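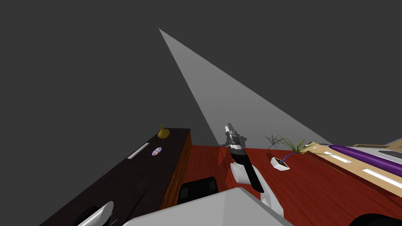

**Fantasy novel: how do I keep the invented animals from taking over chapter one?**

I'm 50 pages into a fantasy draft set on a cold island called Kalla. The people there herd a kind of giant river goat, the patetum, and the whole economy runs on them. My first chapter has 1000 words on how they're bred, milked and traded before my main character, Tresach, says anything. Two friends read it and both stopped there. I need readers to understand the herds because the war in part two is over grazing land. Where should that material go?

*Oddur Damgaard*

---

**marshlight**

Move most of it. Readers don't need the war explained before there is a war. Give Tresach a job to do with one animal on page one - a sick one, or one that got out - and let the trade rules show up when she has to sell it or pay for it.

I had the same trouble with a book about salt traders. I cut the opening from 700 words to two sentences and put the rest in a separate file. By the end of the draft I had used maybe a third of that file. The rest was for me.

Also check the name. "Patetum" sounds like a place to me, and I'd have trouble remembering it's a goat. 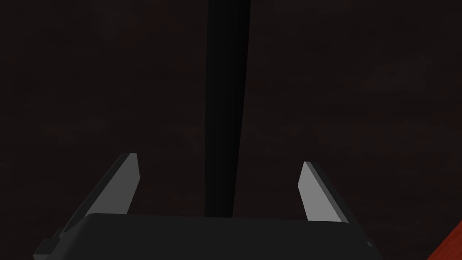
Two gripper fingers with a wide gap between them.

---

**Gunnlaugsson**

Just use a prologue. Lots of fantasy books have one and people who don't like them can skip it.

---

**pell_r**

I'd skip the prologue, for the reason given right there: people skip them, and you said the herds matter later.

Try this. List the facts a reader must have before the first battle. I'd guess you end up with 6 or fewer. Put each one in a different chapter, attached to somebody who wants something. An argument over a fence will explain grazing rights faster than a page of history. Then give the draft to a new reader on a Friday and don't answer any questions until they finish.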